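The new Plonda earrings are in, and we've been trying them on all morning! They're small sterling silver drops with a peridot set low in the curve, so the stone swings when you turn your head.

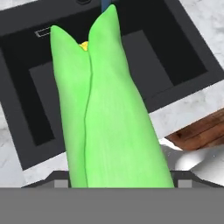
Peridot can lean yellow or olive, and we asked for the brightest stones in the batch. Think of the green of corn husks with a bit of yellow peeking out at the top, and you have the pair I'm wearing now. They look great with plain silver hoops, too.

Each pair weighs next to nothing, and the hooks are 2 sizes smaller than on our Bravo line.

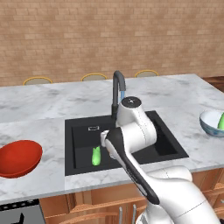

We only have 15 pairs until April, when the longer version arrives with a matching pendant. If you want a pair held, reply to this note and tell us which length you like.
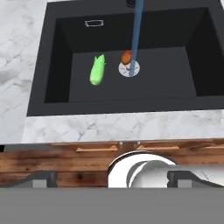

*Green corn by the drain*

A quick word on care: peridot scratches more easily than you'd think, so keep your Plondas in their own pouch,
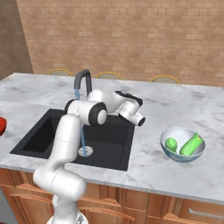
and wipe them with a soft, dry cloth after wearing. Skip the silver dip, please. Pouches are free at the Tukitz counter.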